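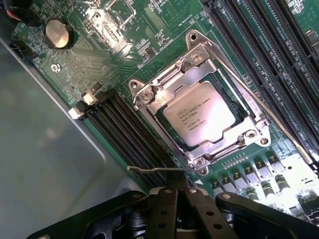 I have wanted to write about secondhand server parts for years, and my editor at the magazine has been saying no for nearly as long, on the grounds that readers would rather hear about sofas. But then my home server died in August, in the middle of a heat wave, with 900 family photos I hadn't copied anywhere else, and suddenly I had a story! The cheapest way back was used workstation gear, the kind that offices clear out by the pallet. You end up with a green board, a bank of black memory slots with white latches, and a chip like the Xeon E5-1630V3, its name printed right across the silver lid where you can read it without any software at all. I find that very comforting. My phone has a processor in it too, presumably, but we've never been introduced.

The place I buy from is called Brindel, and it's out past the tile warehouses in Kotthorpe, behind a door with no handle on the outside (you knock). Lilla Jakab runs the bench. She used to repair sewing machines and she still keeps the tins, so every little screw in the shop lives in something that once held bobbins. Her partner in the business, Kristóf Deák, does the driving and the haggling and makes terrible coffee.

"Everybody asks how fast it is," Lilla told me, the first time I came in. "Ask me about the pins."

So I asked her about the pins. On these Intel boards the processor is smooth underneath, with flat gold pads, and all the delicate business is down in the socket -- a whole field of tiny springy contacts that you can wreck with a sleeve. She has seen a good board ruined by a cotton swab. She has seen one ruined by a man who wanted to show his son where the brain went. When a board comes in, she flips up the plate, takes out the chip, and tilts the socket under a lamp, because bent pins catch the light differently from straight ones. If the pattern is even all the way across, she's happy. If there's one odd glint, out come the magnifier and a needle, and you don't talk to her for a while.

I did my own build on her spare bench, partly so I could borrow her nerves. If you've only ever put together an ordinary desktop, the big sockets feel like a different animal. There are two levers instead of one, and they go in an order. You open one, then the other, and then the metal plate swings up. I got it backward when I closed mine. Lilla reached over without a word and put her finger on the correct lever, the way you'd correct a child at the piano.

And the pressure! You push that second lever down and the whole thing creaks, and every part of you says stop. Kristóf calls it the dentist moment. I looked away and leaned on it, and it clicked under its hook, and that was that.

Then there's the paste, a subject on which grown adults have stopped speaking to each other. Lilla wipes the old stuff off with alcohol and a coffee filter (no lint, she says, and they have plenty of filters) until she can read the lettering on the lid again. New paste goes on in a blob the size of a pea. Kristóf is a line man. They've been married for years and they have simply agreed to build on different days.

Memory is where I overspent. I went in wanting a little and came out with a stack of matched sticks, because Lilla had a set pulled from the same machine and it seemed cruel to split them up. I paid $40 for the lot, which she says was fair and Kristóf says was robbery, though he wouldn't tell me in which direction. You match the notch, press evenly at each end, and wait for the latches to snap over. I did one of them twice, mostly for the sound.

The new box lives in my hall closet now, beside the vacuum cleaner, and I've named it Pomare after the street I grew up on. It hums a bit. The photos came back off the old drive (all of them, even the blurry ones of my aunt's patio), and these days they get copied to a second drive every night while I'm asleep.

I still go out to Kotthorpe more than I need to. Last week Lilla had a fresh pallet in and let me check sockets with her for an afternoon, me on the lamp and her on the needle. The regulars call themselves Brinders, by the way. I've asked if there's a mug, and Kristóf says he's looking into it.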